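2021年5月，库存组笔记，接在四月那几页后面写。

先把最高兴的写在前面：Pruneck 罐区的影子法终于和对方的油尺读数对上了！四月折腾的那套曲线总在高液位那一头往上翘，我一度怀疑整个思路有问题，今天换了罐壁高度以后，一下子就顺了。原因很土：我们一直拿同一个壁高去套所有的罐，而罐区北排是后来扩建的，壁板多一圈。Zdenka 从旧的施工图里翻出来的，图上写得清清楚楚，我之前看过那张图，只看了平面布置，没翻到立面那一页。

记一下原理，免得 Krešimir 回来又要从头问。外浮顶罐的顶盖浮在油面上，油多顶高，油少顶低。太阳从一侧照过来，罐壁在地面上投一段外影，在浮顶上投一段内影。外影长度对应整个壁高，内影长度对应壁顶到浮顶的落差。两段影子同一个太阳高度角，相除就把角度消掉了：

> 充满度 = 1 − 内影 / 外影

乘上罐的截面积和壁高，就是体积。好处是连太阳在哪儿都不用知道，只要两段影子量得准。第一次看到这个式子的时候我在走廊里来回走了好几趟，太漂亮了。

有个容易忽略的前提：外影得落在平地上。Pruneck 的罐都有防火堤，影子一爬上堤坡，长度就变了。冬季影子长，经常压到堤上甚至隔壁罐上，那时候除法还在，数就不对了。这种情况改用单影法，由拍摄时刻和经纬度算太阳高度角，只量内影。两种方法的结果都留着，分两列，别合并。

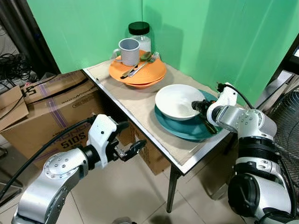 固定顶罐能不能用同样的办法估库存？

固定顶罐的外形不随液位变化，影子里没有液位信息，光学影像估不出来。内浮顶罐也一样，浮盘藏在拱顶下面，从外面看不到。这两类罐只能靠企业申报、进出港船期或者热红外的罐壁温差来推，精度差一档，我们的表里单独标色。

接着说今天的对账。罐区给了一份油尺读数（感谢 Joaquim，去磨了人家好久），我挑了 4 个罐逐个比。南排的两个几乎贴着对角线走。北排的两个换壁高之前偏得厉害，换完之后残差缩到和南排同一个水平。残差的方向还有正有负，看着像量影子的随机误差，没有系统性的歪。这比绝对数字好看更让我兴奋！

还没解决的：

- **浮顶支腿。** 液位低到一定程度，浮顶就坐在支腿上不再往下走，底下抽空了影像也看不出来。低液位的罐一律标“≤支腿高”，不要给点值。
- **死库存。** 罐底那一层抽不出来，做市场分析的人关心的是可用量，我们的表给的是总量。两个口径要在表头写明，四月那份就是因为没写，被 Damir 拿去和别家的可用量比，凭空比出一大截“累库”。
- **体积和温度。** 影子给的是实际温度下的体积，对方账上是折到标准温度的。夏天油膨胀，我们会偏高，冬天反过来。眼下没有罐温，只能用气温顶着，备注里写“未做温度修正”。
- **顶盖倾斜。** 浮顶偶尔会歪，尤其是雨后排水不畅的时候。沿直径两头各量一次内影，差得多就剔掉。

Krešimir 之前写的边缘提取脚本我今天重跑了一遍，阈值用的是 60，原来的值在浅色罐顶上会把扶梯也当成影子边。改完以后扶梯还在，但断成碎段，后面的拟合会自动丢掉。脚本已经放到共享目录，旧版没删，文件名后面加了日期前缀的就是新版，别拿错。

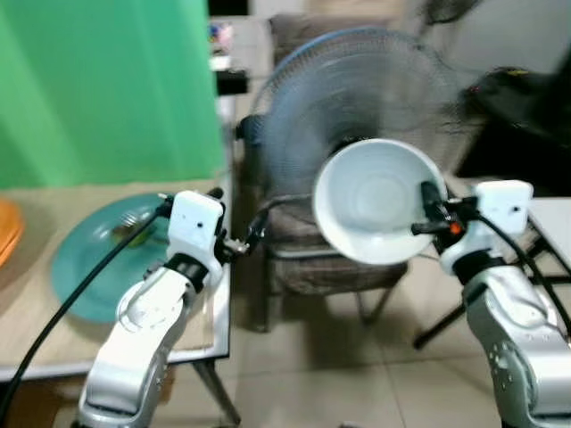 下午主要在弄 Hercombe 港。这个罐区比 Pruneck 有意思得多，因为它夹在管道末端和码头之间，库存一涨一落基本能和船对上。把罐区曲线往下拐的那几段单独拿出来，旁边摆上油轮离泊记录，一条船一个台阶，清楚得像教科书！之前做原油库存总觉得是在雾里猜，今天第一次有“看着油走”的感觉。

不过台阶高度和船的装载量还差一点，装船那几天管道也在往里进油，净变化自然比装船量小。应该把进油流量加回去：

> 装船量 = 期初库存 − 期末库存 + 同期管道来油

管道来油的数据 Milošević 那边按日公布，口径是桶，我们这边是立方米，换算写进脚本里，别再手敲了。四月我手敲错过一次，小数点往右挪了一位，整张图变成了一座山，会上还讨论了好一会儿这座山意味着什么。惭愧。

Savari 混合油的事也记一笔。Hercombe 有一部分罐专门放 Savari，密度比港里其他油大，按体积加总没问题，换成吨就不能用同一个系数。目前的做法是先按罐号分油种，再各自乘密度。问题在于罐会换油种，清罐之后装什么影像上看不出来。Peiyu 提了个很聪明的主意：看相邻两次影像之间有没有长时间停在支腿高度，停过的罐就标“可能换油”，等船期或者港务公告确认。她拿去年的公告试了试，大部分换油都被标出来了，漏掉的那几个是没停就直接切换的，这种本来就会混油，单独处理也合理。

影像这边，光学图最头疼的还是云。Hercombe 靠海，上午常有低云，连着好几景都废。雷达图不怕云，罐壁顶、罐底和浮顶各有一个亮弧，浮顶那道弧的位置随液位移动，理论上同样能读高度。今天试了一景，罐顶亮弧很干净，浮顶那道断断续续，和罐壁旁的管线混在一起。先把罐心坐标固定住，再沿雷达视线方向找弧，比整幅图里盲找好多了。明天继续，我觉得有戏。

影像入库的命名也统一一下：罐区、拍摄时刻（一律世界时）、传感器，三段，下划线连接。本地时和世界时混用的那几景已经挑出来了，单影法对时刻特别敏感，早晨太阳升得快，差一个小时充满度就完全没法看。双影法倒是不受影响，所以之前一直没暴露。 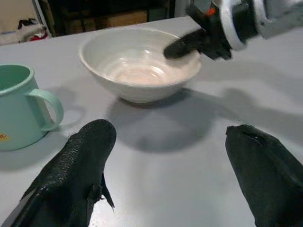 误差这块想多写几句，以后写方法说明可以直接抄。影子长度的误差大致就是像元大小，和影子本身多长没有关系。太阳越高影子越短，同样一个像元的误差占的比例就越大，所以夏季正午的图反而最难用。读充满度的时候，内外影各贡献一份误差，外影误差还要乘上内外影的比值，罐越满，这一份越小。换句话说满罐时主要看内影量得准不准，空罐时两份都得算。

单罐误差看着挺吓人，加总以后会好很多，前提是各罐的误差互相独立。量影子的误差基本独立，壁高错了就不独立，整排一起歪，加多少罐都消不掉。Pruneck 北排就是这么回事。所以以后每接一个新罐区，先核壁高再核别的，有立面图的看立面图，没有的就找一景影子完整落在平地上的图，用太阳高度角反推外影，单独算一个壁高出来，和登记值比。

我顺手把台账里所有罐的壁高来源加了一列：图纸、登记、反推、不明。标“不明”的比我想的多，先按截面积从大到小查，大罐对总量影响最大。小罐先放着。

关于对外发布。Damir 希望把 Hercombe 的周度曲线放进给交易台的简报里，我很想放，曲线真的好看！但今天和 Zdenka 商量下来，先内部跑一段时间，等温度修正有了再说。眼下市场对产量政策的消息特别敏感，随便一个库存数字都会被拿去解释油价，我们口径没写全就放出去，回头改一版，别人记住的还是第一版。简报里可以先放方向，涨、落、持平，不放绝对量。

还有件小事，Joaquim 问能不能拿我们的估计和官方周度库存直接相减，看谁“藏油”。不能这么减。官方数按申报截止时刻汇总，我们的影像是哪天晴用哪天，同一周里不同罐可能差好几天，再加上固定顶罐没覆盖到，差值里什么都有。要比的话比变化方向，而且至少拉长到一个月。他听完有点失望，我把 Hercombe 那张船期台阶图发给他，又高兴起来了。

待办：

- [ ] Hercombe 雷达图再跑 2 景，挑有光学图对照的日子
- [ ] 换算系数写进脚本，删掉表里手敲的那一列（我）
- [ ] “可能换油”标记接进台账，公告链接一起存（Peiyu）
- [ ] 问罐区能不能给罐温，哪怕只给北排（Joaquim）
- [ ] 表头加口径说明：总量、未做温度修正、浮顶罐覆盖范围
- [ ] 边缘脚本在深色罐顶上再试一次，阈值可能要分罐设（Krešimir）
- [ ] 影像存储快满了，申请加 700 GB，四月的原始压缩包先别删

补一条，临走前又看了一眼 Pruneck 的残差图，南排最东边那个罐有一个点偏得离谱。查了影像，浮顶上有积水反光，把内影边缘吃掉了一截。已手动剔除，备注写了“积水”，剔除前的值留在原始表里。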